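Framing and Mounting Works on Paper
Evening course, Bornton
Notes for session 4: the window mount, and how a finished piece stands

Welcome back, everyone, and thank you for bearing with the cutting last time. I know the bevel cutter feels like a fight at first (I went through 32 sheets of good board before I made a corner I'd have shown to anyone) but it does settle down, and the work you left on the drying shelf was a good deal better than you were telling me it was.

This session we go back a step and think about the mount itself, before any knife comes out. Please read these notes beforehand if you can, and bring your own piece of paper to be framed. It can be anything flat: a letter, a certificate, a concert programme, a child's drawing. Don't bring the only copy of something you love. Bring that one in November when we do the advanced evenings.

What the mount is for

A mount does two jobs. It gives the eye a bit of quiet between the picture and the wood, and it keeps the paper off the glass. The second matters more than most people suppose. Paper takes in damp from the air and gives it back again, and if it is pressed flat against glass for years it can stick there, ink and all. Even a thin mount leaves enough of a gap to help.

Choose your board before your moulding. Ordinary white board from a craft shop is fine for practice and for anything you plan to change every year or so. For something meant to last, ask for cotton board. It costs more, and you'll find the price list from Doltetti pinned up by the sink.

Margins

The old rule is to leave a little more at the bottom than at the top and sides. An opening placed dead centre tends to look as though it is slipping down, and the extra strip props it up again. How much extra is a matter of taste. On a small piece I add 4 millimetres, on a larger one 13, and then I stand back with a cup of tea and look at it for longer than is strictly needed.

Printed mounts have their own manners. A plain mount will forgive nearly any paper you put in it, but one with a pattern or lettering on it wants a calm sheet in the middle, and a simple wood border round the outside.

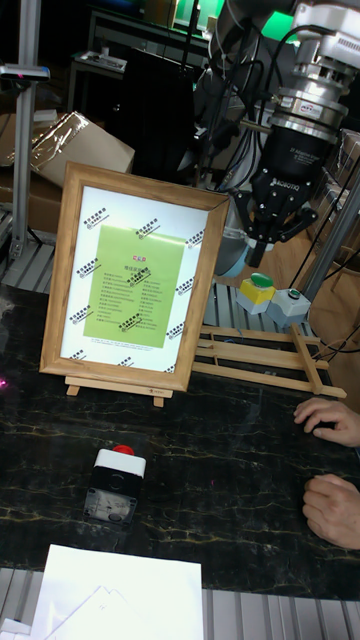 Dace Toom wrote in after the last course to say that she had never managed to like the heavier bottom margin. She had tried it on a pair of old seed lists, thought it looked like a mistake both times, and gone back to equal sides all round, and could we please stop calling it a rule. I've thought about that a good deal. She has a point with pages of type, where the lines already give the eye something to rest on, so do try both with strips of scrap board before you mark anything up.

Hinging

Never glue the paper down. Two small hinges of Japanese tissue along the top edge, stuck with wheat paste, will hold most sheets and can be taken off again with a damp brush. Let the bottom hang free so the paper can move. Masking tape goes brown and leaves a stain, and I have spent many an afternoon regretting it on behalf of other people.

Standing or hanging

A small frame on an easel stand should lean back slightly. Too upright and a slammed door will have it over, too far back and the glass catches every lamp in the room. Check that the lower edge sits squarely on both supports.

For next time

Cut one window mount with equal margins and one weighted at the bottom, both for the same piece of paper. Read the Rimkutė handout on mouldings, pages 4 to 13. Bring a soft pencil, a metal rule and an apron.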